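How to Wash, Dry and Fold Printed Pillowcases With a Ruffled Edge

Updated 2/22/23

Printed pillowcases with a sewn-on trim need a little more care than plain ones. The print can crack if it meets a hot iron, and the ruffle tends to twist in the wash and dry in a hard roll. The steps below cover a normal wash, drying, pressing and folding. They work for cotton and for most cotton blends. Silk and satin need a different method, and so does anything with hand embroidery.

What you need

A mesh laundry bag, large enough that the pillowcase is not packed tight
Mild liquid detergent without bleach
A clean white cloth for testing color
A drying rack or line
An iron and a plain cotton press cloth (a dish towel will do)
A flat surface at least as long as the pillowcase

I use a Sisulel mesh bag and a Plulteveck folding rack. Any bag with a covered zipper is fine. An open zipper will catch on a ruffle sooner or later.

Before the first wash

Read the care label. If it gives a lower temperature than I do, follow the label.

Test the color. Dampen a corner of the white cloth, press it against an inside seam for a minute and look at it. If color comes off, wash the pillowcase alone in cold water for the first two or three washes. Pinks and reds are the usual offenders, and where a dark color is sewn next to a pale one the pale one will pick it up.

Check the stitching where the trim joins the main fabric. Run a finger along the seam on both sides. Loose stitches are easy to fix now with a few inches of matching thread. After a spin cycle the gap is usually three times as long.

Snip any thread ends. Do not pull them.

Washing

1. Shake the pillowcase out over the tub or outdoors. Hair and lint come off much more easily dry.

2. Turn it inside out. Push the corners all the way through.

3. Treat stains from the inside. Put a drop of detergent on the back of the mark, rub it in with a fingertip and leave it 20 minutes. Face cream and hair oil may need a second round. Keep stiff brushes away from the print.

4. Put it in the mesh bag and close it. One pillowcase to a bag is best. Two thin ones can share.

5. Wash on gentle, cold or lukewarm, with the lowest spin your machine offers. Leave out fabric softener. It builds up on cotton and makes the ruffle limp.

6. Take it out as soon as the cycle ends. The creases you get from an hour in the drum are the ones that need the iron.

If you wash by hand, use a basin of lukewarm water and a teaspoon of detergent. Press the water through the cloth and rinse until it runs clear. Roll the pillowcase in a dry bath towel to take the water out. Wringing puts a twist in the trim that is hard to remove.

Drying

Turn the pillowcase right side out while it is still damp. Lay it flat and pull the trim straight with your fingers, a few inches at a time, working from one end to the other. This takes a minute or two and saves most of the ironing — it is the step I would keep if I skipped all the others.

Hang it by the closed end so the ruffle points down. Clothespins go on the seam, never on the trim. Keep it out of direct sun, which fades colored backgrounds faster than the printed lines on top of them and leaves the whole thing looking uneven. From October on I dry indoors, where it takes most of a day.

A tumble dryer is all right on low heat. Stop it while the trim is still slightly damp and finish on the rack.

Pressing

Iron inside out on medium. If you have to press the right side, lay the cotton cloth over the print first and keep the iron moving. Raised prints will go shiny or stick if the iron touches them.

Do the main panel first, then any contrasting band, then the trim. For the ruffle, use only the tip of the iron and work from the outer edge in toward the seam. Eyelet and lace-type trims should be pressed from the back with a cloth between, so that the tip does not catch in the openings. Let everything cool before you fold it. Warm cotton takes a crease from whatever you do to it next.
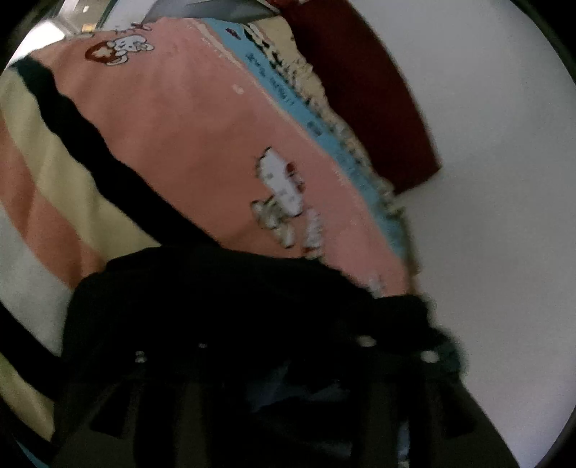 For folding, lay the pillowcase out with the trim on your right and smooth it from the middle toward the sides. Tuck the ruffle over onto the main panel so it lies flat, without a sharp crease at the seam. Fold the lower half up to the top edge, then fold from the closed end toward the trim in thirds. The ruffle ends up inside the bundle, where the rest of the stack cannot crush it.

If you would like the print to show on the shelf, fold the other way, with the design outward, and put that one on top of the pile.

Storing

Keep the stack low, five or six at most. A cotton liner such as the Sultulik drawer cloth is useful on bare wood. Plastic bags hold moisture, and I do not use them for anything that will sit longer than a week or so.

Common problems

The ruffle curls outward. It dried without being pulled straight. Mist it with water, shape it with your fingers and leave it under a folded towel overnight.

A pale band has picked up color. Wash again right away in cold water, before it dries. Once it has been through a hot dryer the stain is usually there for good.

The print feels rough. Too much detergent, in most cases. Run a cold rinse with nothing added.

Small white specks on a colored panel. Try a lint roller first. Undissolved powder will rinse out. Worn spots in the print will not, and scrubbing makes them bigger.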